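Humanoid hand stops short of the part when teleoperated, fine when scripted

Posted in Student Projects, 2018-09-12

Elif Naz Kılıçarslan

Our club is building a sorting task for the Prindulwood student competition. The robot has to pick small parts off a table and put them into the compartments of a divided cardboard box. It has one five-fingered hand in use, and an operator drives the arm with a handheld controller. A second person watches the joint values on a laptop.

With scripted targets the arm goes where it should. Under the controller the hand stops above the table and short of the box, by up to 58 mm. The fingers still open and close. The error is worse when the wrist is turned palm-down and the arm is well extended. We have rerun the zeroing routine and swapped the controller for the spare, with no change.

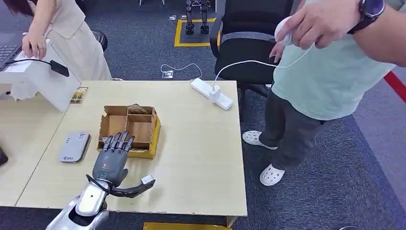

The rules allow two operators and a run of five minutes, so we can't correct every reach by hand. The control code is what last year's team left us in April, with a few edits to the grip presets. Is this a calibration fault, or something in the way controller movement is mapped to the arm? I would like to know before I start taking the wrist mount apart.

Cengiz Gündoğdu

Leave the wrist mount alone. If scripted targets land correctly, the kinematics and the zero positions are good enough, and the fault lies between the controller and the target pose.

Check the workspace clamp first. Many student codebases limit the target to a box in front of the shoulder, and the limit is often applied to the wrist frame with the hand length added afterwards. If the clamp was set for a shorter gripper, the arm will stop early at full reach and behave normally close in. Log two values while someone drives: the requested pose and the pose after limiting. If they differ at the point where the hand stops, you have found it.

If they match, look at the scale factor and at where the reference is taken. The controller's start position should be stored when the enable button is pressed. If it is stored at program start, any step the operator takes before enabling becomes a fixed offset.

Also check that the cable at the wrist has enough slack through the full rotation. I don't think it is your cause, but it takes a minute.

Matstead

had the same thing, it was the limits file. ours was in cm and the code wanted metres. delete it and let it regenerate

Elif Naz Kılıçarslan

It was the clamp. The requested and limited poses separate just before the box. The limit was set for the old two-finger gripper. I have changed the forward value and will test the low corner next. I kept a copy of the limits file and did not delete it.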